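The Bellora Email
A short story, in two parts

Part One

I'd been working for Bellora for almost 200 days when I sent the email, and I only know that because the scheduling program told me so in a little yellow banner on the same morning. Well done, it said. Keep it up!

Bellora sold candles. They also sold bath salts and a sort of pillow spray, but really it was candles, and my job was to write to people who had bought one candle and try to make them feel that a second was sensible. I did this from my back bedroom in my slippers. I'd got the work through an agency called Rondel, who took their cut and sent me a list of tasks each morning, and I had never met a single person from either place. I knew them as initials in coloured circles.

The exception was Jericho Espiritu. Jericho had a proper photograph. He lived in Lumbao, where it was teatime when I was having breakfast, and he did what Rondel called the back end, so I wrote the words and he made them go. He was very good and very polite, and for the first month I thought he disliked me, because every message he sent began with "Noted."

"Could you swap the lavender picture for the fig one?"

"Noted."

"Lovely, thanks! How's your weather?"

"Noted."

That last one made me laugh so much I had to get up and walk about. He sent another message a minute later, all apologies. He'd had it set up as an automatic reply and had forgotten how to turn it off. After that we got on like anything.

We started leaving each other notes in the drafts. You weren't supposed to. There was a comments box for that, down the side, but it was slow to load and Jericho's connection was up and down, so we'd just type in the body of the email itself, between square brackets, and whoever was last in would tidy up. Mine were mostly moaning. [J, do people really "unwind" this much? I have used unwind four times since May.] His were mostly recipes. He was working his way through his grandmother's and he'd get to a bit where she had written "enough" instead of an amount, and he'd want my opinion, as if I'd know. I can do a shepherd's pie.
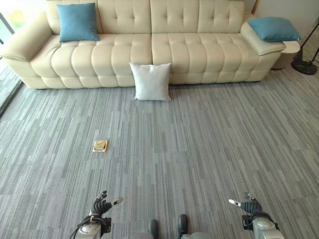
Why did you two leave notes in the draft if there was a comments box?
The box took ages to open and half the time it lost what you'd typed. The draft saved itself every few seconds, so anything we put in there was safe.

My sister asked me that, later, over the phone, in the voice she uses for insurance companies. She has an office with a door. She's always thought my job was something I'd made up to get out of helping with Dad's garage.

Anyway, the morning of the email. It was the big winter one, the one they cared about, and it had been through more hands than usual. Somebody called P had changed "cosy" to "comforting", and somebody called D had changed it back. I had written a bit about the new candle, which was called Ember Evening and smelled, according to the notes I'd been sent, of smoke and orange peel. I hadn't smelled it. They never sent us any. I'd been describing these candles all year from a spreadsheet.

So I'd left a note for Jericho under the second picture. I'll give it to you as it was, because there's no use in my making it sound better.

[J, I have no idea what this one smells like. Nobody's sent me one. I've put "a walk home past other people's chimneys" because that's the best smell I know and if it's nothing like that then I'm sorry to everybody. Also I did your nan's chicken with the vinegar and I put in too much "enough". Had to open the windows. Will try again on my birthday, which I am spending with a chicken.]

Then I moved on to the subject line, and then I had a biscuit, and then the man came about the boiler. I let him in and showed him the cupboard and he did that breath through the teeth. When I got back to my desk there was a message from D that said, are we good to go? I typed, good to go!

Jericho thought I'd been last in. I thought he had.

It went to 3,315 people.

I found out because I was one of them. I'd signed myself up at the beginning, to see how they looked when they landed, and it popped up on my phone while I was making the boiler man a cup of tea. I read it standing by the kettle. It looked very nice. The fig picture had come out well. And there, under Ember Evening, in the same tasteful grey letters as the rest of it, was me and my chicken.
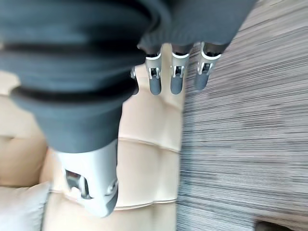
Can you take an email back once it's been sent to a list?
Once it has left, it's gone. All you can do is send another one after it with a correction, and then most people open both.

I rang Jericho. We'd never spoken out loud before. I don't know what I had expected but his voice was much deeper than his photograph.

"I've seen it," he said.

"How bad do you think it is?"

He thought about it properly, which I appreciated. I could hear a cockerel going at his end, and a scooter.

"My grandmother is in it," he said at last. "She would be pleased. Apart from her, quite bad."

I asked him whether we ought to own up or wait. He said that where he'd worked before, at a place called Sarex that did invoices, a girl had once sent the whole pay list to the whole company and then turned off her computer and gone to the beach, and when she came back the next day no one had said a thing to her. She'd assumed she was sacked and they'd assumed she was ill. She was still there, as far as he knew.

"I haven't got a beach," I said.

"No," said Jericho. "I have one but it's raining."

We wrote to Rondel together. It took us the best part of an hour and it was five lines long. I wanted to say it was my fault and he wanted to say it was his, and we went back and forth deleting each other until I gave up and put "ours". I read it to him one last time to make sure there were no square brackets. The boiler man came in halfway through to tell me I needed a part.

Part Two
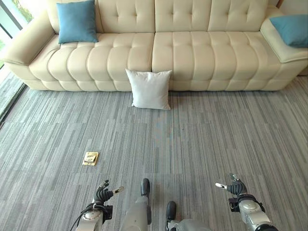
Reading time: 7 minutes

Rondel didn't answer. I'd been ready for shouting, or the sort of short cold email with your full name at the top, and I got nothing whatsoever. The tasks for the next day turned up as normal. Alt text for the bath salts. Three ways to say "last chance".

I did them beautifully. I don't think anyone has ever taken such care over a bath salt. I went through every line with my finger on the screen, looking for brackets, and I was so slow about it that Jericho sent me a message asking if I was still alive. I said I was being thorough. He said, "Noted," and I could tell he'd typed it by hand.

It was the replies that did it, in the end. The emails went out from an address that people weren't meant to write back to, but they could if they wanted, and it all went into a folder that Jericho emptied once a month. Usually it was out-of-office messages and one gentleman who thought we were his bank. Jericho looked in the folder that evening (his evening, my lunch) and rang me straight away.

"You must come and see," he said, as if I could pop round.

There were pages of them. Some were cross, I'll be fair. One woman said she'd paid good money for a candle and she would like to think that somebody at Bellora had smelled it. I couldn't argue with her. A few wanted to be taken off the list, and there was the gentleman, asking about his overdraft.

But the rest were about the chicken. People wanted to know how much vinegar. They had opinions about it. A retired dinner lady wrote that you should never put it in until the meat had coloured, and that if I'd opened the windows I must have had the lid off, and had I had the lid off? (I had.) Somebody sent a recipe from her own gran with "a good bit" written where the salt should be. And ever so many of them said happy birthday for whenever it was, and I sat there with my soup going cold and couldn't say anything down the phone for a bit.

"Are you there?" said Jericho.

"I'm just reading."

"One of them says Ember Evening does not smell of chimneys. She says it smells of a cough sweet."

"Oh, that's a shame," I said.

"She bought two."

We weren't sure what to do with it all. Jericho thought we should answer them, and I said we weren't allowed, and he pointed out that we had been told not to write notes in the drafts as well. So we answered them. We did it over a week, in between the proper work. I did the ones about lids and he did the ones about vinegar, and he rang his aunt to ask her what "enough" came to in spoons. She told him it depended on the chicken.

Then D wrote. I'd always pictured D as a man in a gilet, I couldn't tell you why. She was called Dot, and she owned the company. There was no team behind her, or not much of one. P was her husband.

She said she had read our five lines when we'd sent them and hadn't known how to reply, so she'd gone and done the packing instead, which was what she did when she was upset. She said she'd been very angry for a day. She said we were never, ever to do it again. Then there was a gap, as though she'd got up and come back, and underneath she asked whether we would each send her a postal address, because it had never crossed her mind that we hadn't got any candles.

Mine came in a box with straw in it. I lit Ember Evening on the windowsill that night, next to the radiator that still wasn't working, and got down close and had a good sniff.

Cough sweet. Definitely a cough sweet, the kind in the paper twist that my dad kept in the car. I wrote to Jericho to say so, and I put it in the comments box, and it took so long to load that I went off and peeled the potatoes.

His hadn't come yet. It was stuck at customs in a warehouse somewhere, he said, and his aunt wanted to know if it was the sort you could eat by.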